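We use cookies to keep you signed in and to remember your notebook settings. Accept | Manage

August, bench log
Qistina Pasaribu

Comparing the two finger sets on the twin-arm rig. Set A is the stock Greltmont pair, hard, straight-sided. Set B is the Dotby pair with the softer pad and a little more travel. Same controller, same gains, same wrist mounts. Task is the plate wipe, as it loads the fingers sideways and the pick test doesn't.

Force limit started at 800 on the Bakalis controller (raw units, not newtons - see the calibration sheet before quoting it to anyone). At 800 set A held the sponge but squeezed it enough to change the contact height, so the first passes ran low and the arm tripped on torque. Dropped to 600. No trips after that.

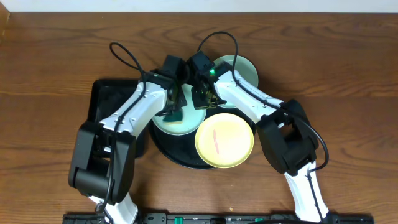 Finger clearance is the next problem. The planner treats each gripper as a plain cylinder and keeps them well apart, which is fine for pick and place and too cautious for wiping, where the second arm has to get in close to steady a plate. I have cut the margin by hand for now. With the sponge down on the mint plate the two grippers come very near to touching, and the yellow plate overlapping it at the front leaves the left arm little choice of approach. The streak down the middle of the yellow one is the mark I want to use for scoring. Cable loops also need adding to the collision model, both arms.

Set B, same limit: grip is steadier under side load, but the sponge creeps round in the pads on long strokes. Logged as run 108. Short strokes are fine. Could be the pad surface, could be that I am gripping too far up the foam.

To do:
- repeat run 108 with the grip point lower
- ask Nostine for the harder pad, part 3155
- put the planner margin in the config file, it is still typed in at start-up
- same test with the arms swapped, left to steady and right to wipe

Leaving set B fitted. Please don't change the limit back to 800 without telling me.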